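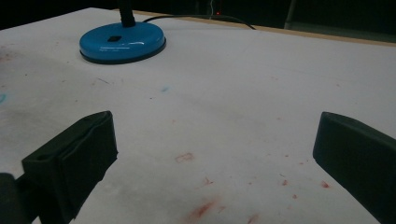
The Long Table

Landton's shared workrooms are filling up again. Who's in them, and why do they all keep coming back at night?

Ten past nine in the evening, October, rain. The street door at Landton sticks so you put your shoulder to it. Up one flight. Coats on the radiator, somebody's wet umbrella open in the sink. And then the room itself, long and low, with people bent over their own patch of work and hardly a word between them.

I had come for an hour. Stayed till they put the lights out.

What they do here is mend paper. Old letters, hymn books, maps, seed catalogs, a cookbook that someone's aunt dropped in the soup. No certificates on the wall. A few of them trained for it, most didn't. You pay for your seat by the month, you bring your own brushes, and you learn by leaning over and looking at what the person beside you is doing wrong.

"Or right," says Mavis Ambrose. "Sometimes right."

Mavis runs the evenings. She was a school secretary for most of her working life and still has the voice. She started on paper when the parish registers at Butley came back from a flooded basement in bread crates, the pages stuck together like pastry. The county wanted them freeze-dried. The county did not want to pay. So Mavis read up, made a lot of phone calls, and took the least important volume home.

"I ruined the first 2 pages," she says. "Tore one clean across. I cried, and then I found out a tear is the easiest thing there is to fix."

That's more or less the course, if there is one. Tear something. Fix it.

Paste first

Ask anyone here what matters and they'll talk to you about paste. For a long time. Wheat starch, cooked slow, pushed through a sieve, pushed through again. It should drop off the spoon like yogurt. Too thick and the repair stands up like a scar. Too thin and the page drinks it and cockles. Everyone's got a recipe and everyone's recipe is the only one. Rodrigo Peixoto cooks his in a double boiler he found at a yard sale and won't let it out of his sight. Jytte Laxdal does hers in the microwave, ten seconds at a time, stirring in between, and it comes out just as good, which he takes personally.

Then the tissue. Thin Japanese stuff, so light it lifts when you breathe out. You don't cut it. You draw a line down it with a wet brush and pull, and the edge comes away in little hairs, and it's the hairs that do the holding. Lay it along the tear. Tamp it. Blotter, board, weight. Walk away.

The walking away is hard. I tried one. A page from a bus timetable, nobody's treasure, and I lifted the weight after four minutes to have a look and the whole thing came up with the blotter.

"They all do that," Mavis said, not looking up.

Why now

The waiting list is new. Up to a couple of years ago they could hardly fill the chairs and there was talk of giving up the lease. Now Landton opens four evenings instead of two, and a sister room has started at Salgado, above a tile shop, run by Valter Cordeiro, who used to drive over every week and got sick of the highway.

Everyone has a theory. Valter's is that people's parents are dying. He says it flatly, because it's his own story. His mother left him a suitcase of letters, his father's side of a courtship carried on between two towns forty miles apart, and the suitcase had been under a leaking window. He couldn't read them and he couldn't throw them out. "So what do you do? You put the suitcase in the hall and walk round it for a year."

He's done 100 of them. There are plenty to go. He doesn't read ahead, he does them in order, a few a week, and so he's living through his parents' engagement at something like the speed they did. In the one he was working on when I visited, his father had a cold and wanted her to know it.

Jytte's theory is simpler. She thinks people want to be in a room with other people and not have to be interesting. She teaches all day. She doesn't want to talk at night, but she doesn't want to go home to a quiet apartment either. Here there's a kettle, and a chair that scrapes, and someone swearing under their breath at a dog-eared corner. "It's company with the sound turned down," is how she puts it.

Arnaldo Bragança has no theory and says I'm asking the wrong man. He's the oldest by some way, he was a bookbinder, a real one, 700 volumes for the law library at one go and that was a single contract. Retired, hated it, came in off the street to complain that the sign in the window was glued on crooked. That was three years back. He's got the seat by the door now. He'll show you how to sew a section if you ask and he'll show you if you don't.

His hands aren't what they were. He does the big movements himself and lets someone else thread the needle. Usually it's Rodrigo. They don't discuss it, the needle just gets passed over.

What comes through the door

A lot of Bibles, more than anyone wants. They're big and they're heavy and the family page at the front is the only page the family cares about. Mavis will fix the family page and gently suggest the rest can stay as it is.

Recipe cards, butter and all. Mavis leaves the butter. You can clean a card so well that it isn't your grandmother's any more, she says, and she's seen people's faces when they get one back like that.

School reports. Sheet music, a great deal of it, taped. Tape is the enemy. Say the word in this room and somebody groans. It goes yellow, then brown, then the sticky part creeps off sideways into the paper and stays there for good, and every family in the country has someone who went through the photo box in 1974 with a roll of it, meaning well. Rodrigo spent most of last winter taking tape off one road map. It's a nice map. He's not sure it was worth a winter. He'd do it again.

And once, from a house clearance near Nestell, a ledger from a boatyard, 600 pages, every one gnawed along the bottom by mice. They took it on as a group. Each of them had a stack to work through, so if you know what you're looking at you can tell whose hands did which pages. Arnaldo's repairs are nearly invisible. Jytte's are neat and a bit wide. Valter's early ones are lumpy and his late ones aren't, and you can turn the leaves and watch him get better at it. The boatyard family came to collect it and stood there turning pages and one of them asked who'd bought so much rope in the spring of the second year, and they all got into a long argument about rope.

They don't charge for that kind of thing. There's a jar. The jar pays for tissue and, lately, for a dehumidifer that hums in B flat, according to Jytte, who has perfect pitch and suffers for it.

The rules, such as they are

Wash your hands, dry them, wash them again. No pens at all, pencil only. No coffee past the coat hooks, a rule that gets broken weekly and always by the same person, who asked not to be named. Never fix what you can't unfix. That one's serious. Anything they stick down can be lifted again with a damp brush, now or in fifty years, by someone who knows better than they do. Mavis likes the thought of that person. She's quite sure they'll be annoyed with her.

And don't rush. I'm a bad fit for that rule. I write fast, I eat fast, I'd lifted the weight off my bus timetable before the paste had even thought about drying. But I went back the next week, and the one after. I did the timetable again. I did a birthday card. At some point I looked up and it was gone eleven and I hadn't checked my phone, and I don't say that to be smug, I'd left it in my coat.

Valter drove over that last night with a letter he wanted Arnaldo's opinion on. A bad one, split along both folds, ink run at the corner. Arnaldo held it up to the window, then to the lamp, then put it down and felt the edge with his thumb.

"What does it say?" he asked.

Valter said he didn't know yet. He was only up to March.

Arnaldo nodded and reached for the tissue, and Rodrigo moved his chair over to make room.

Landton is open four evenings a week, Salgado two. Seats are by the month and there's a list for both. Beginners should bring a soft brush, an apron and something torn that they don't mind tearing agian.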